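Good Manners on the Pavement

How towns and robot makers are slowly writing the rules for machines that share our footpaths
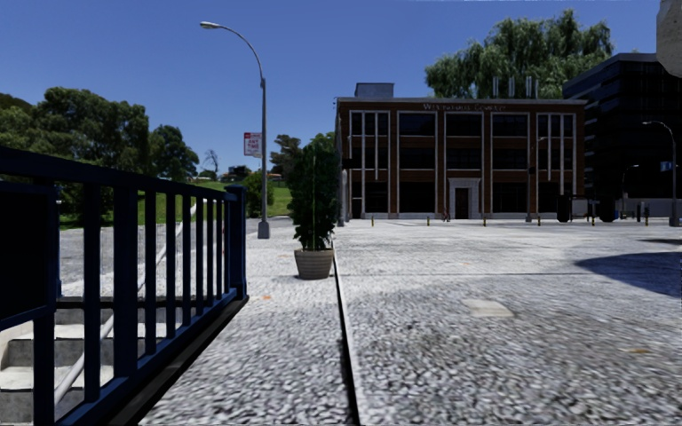 A simulated pedestrian area with a railing and steps on the left, used to discuss how a delivery robot should behave near a drop.

Every town has a place like this one. There is a wide open pavement, a brick building at the far side, some street lamps, a plant in a pot, and steps going down behind a railing. A person crosses it without thinking. For a delivery robot it is full of small decisions, and for most of those decisions there is still no rule that everybody has agreed.

I spent part of November in Tarville, where the town has been working for two years on a code of practice for pavement robots. The code is 31 pages long in its present draft. It does not have the force of law, but a company which wants a permit must sign it. The company that signed first is Jirero, which runs small six-wheeled machines carrying groceries and medicines. The second is Flores, a newer firm with a taller machine and, according to its own engineers, a more nervous one.

Before a robot may drive in the real streets, the code asks that it drive in simulated ones. Both firms use a set of computer-made places called Uvar. It has 248 test routes at present, and each route must be passed several times, with different starting points. The draft requires 1,142 passes in total before the first outdoor trial. I asked how this number was chosen, because it looks very exact. The answer was that it is only the sum of the passes for each route, and nobody wanted to round it.

The space that is always empty

A pavement which is wide and clear seems to be the easy case. The people who wrote the code do not agree. In a narrow street a robot has few choices, and pedestrians can guess what it will do. In an open area it can go anywhere, and so a person walking towards it cannot guess. The code therefore asks for something it calls a readable path. The robot must choose a line and keep to it, and if it has to change direction it must slow down first, so that the change can be seen.

There was a long discussion about seams and joints in the ground. A line in the paving, like the dark one which runs towards the potted shrub in our picture, is easy for a person to ignore. Some software follows such a line as if it were a lane. Other software treats it as a small step and brakes. The code does not say which software is better. It says that the operator must know what the machine does when it meets a line, must write it down, and must show that the behaviour is the same in the morning and in the afternoon.

Shadows are treated in the same chapter. A large shadow on pale stones can look to a camera like a hole or a wet place. Jirero told me that in its early tests a machine stopped for a shadow and then waited for it to go away. The present rule is that a robot which stops for an unclear object must decide within a fixed time: go round it slowly, or call the remote operator. Waiting for ever is counted as a failure, even when no one is hurt and nothing is touched.

Near the edge

The strictest chapter is the one on drops. It covers kerbs, ramps, platforms and stairs. Where there is a railing, the robot must stay 600 millimetres away from it. This distance was a compromise. Flores wanted less, as some pavements in the old part of Tarville leave very little room beside the railings. The local group for blind and partially sighted people wanted more, and their argument was a good one. Many people walk with one hand near a railing, or use it to find their way, and a machine which stands close to it is an obstacle exactly in the place where they need free space.

Stairs bring another difficulty. Seen through the bars of a railing, steps appear to a sensor as many thin slices. A machine may understand that there is a railing and still not understand that there is a descent behind it. This matters at the end of the railing, where the protection finishes and the drop may not. For this reason the code says that the end of any railing must be treated as a possible opening until the sensors have shown that the ground there is level.

I found this rule very sensible, and I was surprised to hear that it came late. It was added to the third draft after a test in which a simulated robot passed every point of the chapter and then turned too early round an end post.

Things that stand alone

Pots, posts and bollards have a chapter to themselves. It is short, and some of the people involved think it is too short. The rule is that a single standing object must be passed on the side with more room, and that the robot may not stop behind it in such a way that it is hidden from people who are coming the other way. Tall plants are named in particular. A shrub in a pot can easily hide a small machine, and also a small child, so speed must be reduced before the machine passes, at a distance where it cannot yet see the other side.

Bollards are more simple to see but they cause arguments of another kind. A row of them often shows where the pavement ends and the vehicles begin, but sometimes it only protects a building. The code says that a robot may not pass between bollards unless the map permits it and the remote operator has been informed. Jirero considers the second condition unnecessary. It has asked for it to be removed, and the answer is expected in the next draft.

What a simulation can prove

Not everybody is happy that so much of the testing happens inside a computer. Simulated light is cleaner than real light. Simulated pavements do not have chewing gum, loose stones or a dog on a long lead, unless somebody has put them in. The authors of the code accept this. They say that passing the tests in Uvar proves only that a machine is ready to be watched closely outdoors.

For this outdoor stage, the draft asks for 624 hours with a walking supervisor. The supervisor must be near enough to press the stop button and far enough that pedestrians do not see the two as a pair. This second part is difficult. On the Wednesday when I followed a Flores machine, people looked first at the supervisor, in his bright jacket, and only then at the robot. They behaved more carefully than they would with the robot alone, and the firm knows that its results from that day are perhaps a little too good.

There is also the question of what to record. Both companies keep the sensor data from every stop, and the town wants to see it. The draft permits this, with faces blurred, and says that the data must be deleted after the report is accepted. It does not yet say what happens if the report is refused.

The small rules

Some of my favourite parts of the code are the least technical. A robot must not wait in front of an entrance door. It must not use its horn or voice to ask a person to move, except in danger. When two robots meet, the one which is carrying nothing gives way. A robot which is lost must go to the side and switch on a light, and there must be a telephone number on it in large letters, answered by a human being until eleven at night.

The fourth draft will be open for comments from residents for six weeks. Paper copies can be read in the Tarville library, and comments may be sent by post or handed in at the desk.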